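FOR IMMEDIATE RELEASE

Sunday, November 13, 2022

Wornico Opens Its Repair Counter in Billeck, and Yes, We'll Fix Your Broom

BILLECK — I've been writing the Wornico newsletter long enough that some of you will recognize my typing, so I'm going to write this release the same way I write everything else. The short version for anybody on deadline: Wornico, the household goods shop on Assunção Street, is opening a repair counter at the back of the store this month. It will take in everyday things like brooms, mops, dustpans, buckets, step stools, hand tools and kitchen bits, and we'll mend what we can for the price of the parts plus a flat bench fee of $3.

The longer version is that I've been wanting to do this for years! We sell a lot of brooms. We also see a lot of brooms come back, usually under somebody's arm on the way to buying another one, and most of the time there's one thing wrong with them. The threads on the handle have stripped, or the head is loose, or the little hanging ring has snapped off. I used to keep a box of odd screws and sleeves under the register and sort people out while the line got longer behind them. The line did not love that, and neither did my coworkers, so now there's a proper bench with a proper lamp and a stool that doesn't wobble (we fixed the stool first).

What we'll be doing at the counter

Handles are going to be the bulk of it. We carry replacement handles in wood and metal in the common lengths, and we've got a drawer of adapters so an older head can go on a newer pole. If you've got a long-handled dustpan with a lip that's gone wavy, bring that too. A lot of them can be flattened back out with a bit of warmth and patience, and a flat lip is the whole difference between picking up the dirt and chasing that gray line of dust backward across the kitchen.

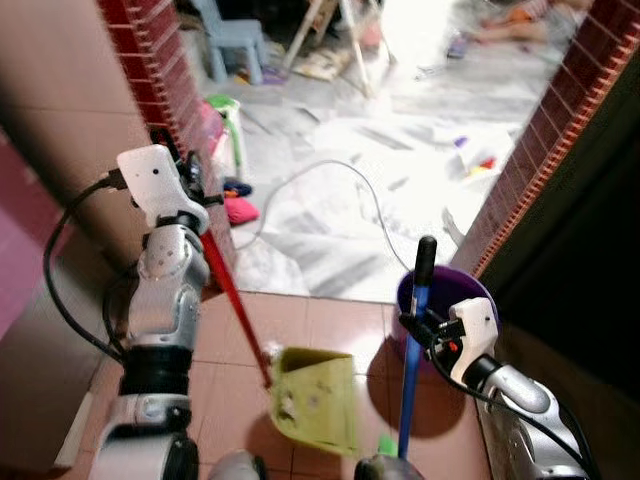
Long red handle, yellow-green pan.

We'll sharpen kitchen knives and scissors, but please wrap them in a towel for the walk over. We'll re-cord window blinds if you take them down yourself and bring them in rolled up. Mop wringers are welcome. Bucket handles are welcome — I have a real soft spot for a good bucket.

We won't be taking anything that plugs in, at least for now. I know, I know. Toasters and lamps need somebody who really knows what they're doing, and that isn't me. We also can't take gas appliances, ladders or child car seats, and please don't leave them at the door hoping I'll change my mind.

How it works

Come to the back of the store and you'll get a paper tag with a number on it. The other half gets tied to your item. Small jobs we'll do while you look around, and anything bigger goes on the shelf, and we'll call you when it's ready. We'll hold finished repairs for 30 days and after that they go on the free rack by the front window. If we look at your thing and can't mend it, you don't pay the bench fee.

The counter opens at 11 in the morning, Tuesday through Saturday, and the last drop-off is 2 hours before the store closes so that whoever is on the bench gets a chance to sweep up. Parking is behind the building, same as always, and the side door has the ramp.

The parts

Our spare handles and fittings are coming through Prorkach, the supplier we've used for mop heads since before I started. They've agreed to sell us loose parts in small boxes, so we don't have to buy a pallet of ferrules and store them in the bathroom. If you run a school, a church hall or a café and you've got a closet full of half-broken cleaning gear, call ahead and we'll set up a time to go through the lot with you. Bring all of it. Two bad brooms often make one good one.

We'll also have a small shelf of parts for people who'd like to do the work at home, with the sizes written on cards in big letters. Measure across the end of your old handle before you come, or just bring the handle with you. I've watched so many people hold up two fingers and say "about this wide," and I've never once guessed right.

Opening week

All through the first week the bench fee is waived on handles, and there'll be coffee. I'll be at the counter most of that week, happy to talk about bristles for as long as you can stand it. Natural ones are lovely on a wood floor, stiff synthetic is better for a patio, and if your broom has been stored standing on its bristles all year I may give you a look while I trim it straight. Hang it up!

About Wornico

Wornico is an independent household goods store in Billeck selling cleaning supplies, kitchenware, hardware and garden basics. The store is on Assunção Street, next to the laundromat.

Press questions and requests to stop by the bench before opening week can go to the store's main phone line. Ask for the newsletter desk, which is the same desk as the returns desk.

###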